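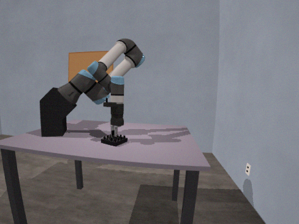
What happens to the people on a bench when an arm takes over the fiddly part of the job?

At Killadier they stayed on, and the work around the bench was divided up differently. Fewer hours go to placing small parts by hand, and more go to checking, loading and sorting out stoppages.

Killadier makes test fixtures and connector blocks in a low brick building behind the rail yard. The blocks are small, and most of them are filled with pegs that have to sit square and at the same height. For years the pegs went in by hand. An experienced assembler could fill a tray without looking up much, and a new starter needed most of a season before the rejects came down to an acceptable level.

It was hard on the hands. The site's injury register shows sore thumbs, stiff necks and two wrist operations in the years before the change. People swapped benches every couple of hours to spread the load, which helped a bit. The Christmas orders undid most of the good, and December was the month people tried to book off and usually couldn't.

The company began talking about an arm after losing a contract it couldn't staff. It hired Flollell, a small integration firm, to work out whether the job could be done at all. The first stage happened entirely on a computer. Flollell built a model of a plain room with an arm on a table and a tray of pegs within reach, and ran the placing job over and over in that. The gripper came straight down on the tray, picked or placed, and went back up. When the fingers fouled a neighbouring peg, somebody changed the approach and ran it again.

The assemblers were asked in at this point, and several of them say it was the part that mattered most. They sat in the lunchroom with a projector and told the programmers what was wrong. The order of the rows was wrong, for a start. A person filling a tray works from the back to the front so the hand never passes over finished pegs. The model had been doing it the other way. It was changed that afternoon.

They also pointed out that trays don't always arrive square to the bench. The programmers had been starting with the tray lined up neatly every time. After the lunchroom meeting they turned it to odd angles and found that a good many attempts failed. The team ran 1626 simulated attempts before anyone at Killadier agreed to bolt anything to a real table.

The project was called Salinas inside the company, after nothing in particular. It went live on 3rd March with one bench out of four. The other benches kept working by hand, and they still do for short runs and odd sizes, where setting up the arm would take longer than the job.

Some things have improved. The automated bench puts out 225 trays on a normal shift, and the sore thumbs have mostly gone from the register. Overtime is down. For workers with young kids that's been welcome, and for workers who counted on the extra pay it hasn't. The union delegate's group raised the lost overtime at the first review and got an allowance for anyone trained to run the cell. It doesn't cover the whole gap for everyone.

The new tasks are different in kind. An operator loads blank trays, clears faults, inspects every finished tray under a lamp and writes up what went wrong. Faults come in bunches. A bent peg can hold up the bench for ten minutes, and then nothing happens for an hour and a half. Some people find the waiting harder than the old work. One assembler with long service tried the cell for a fortnight and asked to go back to hand placing, and was allowed to.

Talk on the floor has changed as well. With four hand benches side by side, people chatted all day. The operator at the cell stands with their back to the others and has a screen to watch. Management moved the inspection lamp to the near side after complaints, so the operator now faces the room for part of each shift.

Training has been the weak spot. Killadier paid for a course run by Skornska, 3 days long, and sent six people. Those who had been in on the simulation sessions found it easy going. Those who hadn't came back able to restart the arm but unsure why it had stopped. A second round is booked, with more time spent on faults and less on the menus.

No one was let go, though two people who retired weren't replaced. The company won't promise the same for a second arm. It says a decision depends on orders, and the floor has asked to see the numbers before one is made. The simulation for the second bench is already running, and this time the assemblers have a standing hour each fortnight to look at it and say what they'd change.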